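Desk and drawer tips: getting a two-arm tidying kit to sort your pens

Thursday, February 19, 2026

Most of the tips on this page need nothing more than a cloth and a shoebox. These ones are for readers who have bought, or are thinking of buying, a bench kit with a pair of robot arms to do the sorting. We have been using the Prollo two-arm kit in the craft corner, mostly on pens, clips and small pots. Much of the advice would suit any similar kit.

What you get

The Prollo comes as two arms, two mounting bases, a control box and a set of leads. The tabletop is extra, and so is anything to sort things into. We paid 1,221 pounds for ours, with delivery on top. Nerau sells a cheaper single-arm kit, but one arm has to put an item down before it can pick up the next, and with a mixed heap of stationery it gets slow. If your jobs are mostly moving one sort of thing from one box to another, the single arm will do.

Before you start

Wipe the tabletop and let it dry. Clear everything off that you do not want moved. The arms work from a fixed layout, so the tray needs to go back in the same spot each time. Two small pieces of masking tape stuck down at its corners will do the job, and they peel off cleanly if you change them every few weeks.

Choose a tray with a good weight to it. Thin drawer inserts slide when a gripper leans on them. A dab of reusable putty under each corner helps with light ones.

Plain walls round the bench are worth having. We put up boards on three sides in one afternoon, and the cameras have had less trouble with shadows and passing pets. A dull blue or grey paint is better than gloss.

Laying out the items

Spread the pens out a little before you begin. The arms can cope with a loose cluster, but items lying across each other are often picked up as a pair and dropped. Put the awkward shapes, such as small staplers, nearest to you, where you can reach in and take them away once the arms have stopped. Caps should be pushed on firmly. A marker that loses its cap halfway to the tray will leave a line on a white top, and you will be scrubbing it with surgical spirit.

Long pens go best into channels that run sideways to the arm doing the work. Fill the far channels first. If you start at the near side, the wrist has to pass over pens already in place and may knock them.
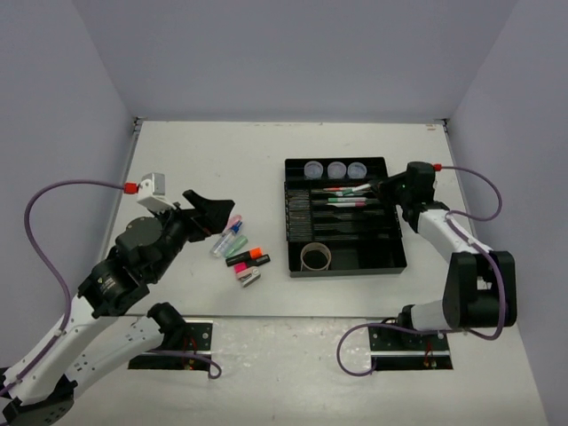
Trays and inserts

A divided insert in black makes pale pens easy to find, for you and for the kit. Ours has long channels for pens with room behind for round pots, and a deeper part at the near side for bulky things. Set the pots in place by hand. They are wider than the grippers like, and it takes a moment to do it yourself.

Nishimura makes a deep organiser which fits the Prollo's reach well. It is dearer than the supermarket sort and the dividers are fixed, so measure your longest pen first. The Flullus tray has dividers that lift out. We found they lifted out when the gripper caught them, too, and went back to fixed ones.

Speed and grip

Leave the speed at the setting it comes with for the first week. Setting 3 is enough for pens. Anything higher saves little time and scatters the heap.

Turn the grip down for soft plastic barrels and up slightly for smooth metal ones. If a pen swings as it is carried, it has been picked up too near one end. Move it on the table and let the arm try again. Do not straighten it in the gripper with your fingers while the power is on.

Cables

Both arms have a cable along the outside of the forearm, and it needs some slack at the joints. Move each arm slowly through its full reach before you clip anything down. A cable that looks neat with the arm folded can be pulled tight when it stretches out. Check the plug at the wrist once a week and press it home if it has worked loose — a half-seated plug will stop the arm in the middle of a job.

Keep loose loops off the working area. Soft hook-and-loop ties are better than plastic ones, as you will want to undo them.

Cleaning

Switch off at the wall first. Wipe the gripper fingers with a barely damp cloth, as ink and glue both build up on them. Use a dry brush on the joints and no spray of any kind. Scuffs on a white top come off with a melamine sponge, used lightly.

Is it worth the money?

For one desk, no. You can sort a pen tray by hand in a couple of minutes. For a club or a classroom, where the same tubs are tipped out every day, it starts to make sense. In our longest run the kit put away 88 items and dropped 6, mostly shiny metal pens. The instructions are poor on setting up the second arm, and the fan in the control box is loud enough to notice with the radio on. Spare gripper fingers are due in the shops in May. We would wait for those before ordering, unless you have a child-free room to keep it in and plenty of pens.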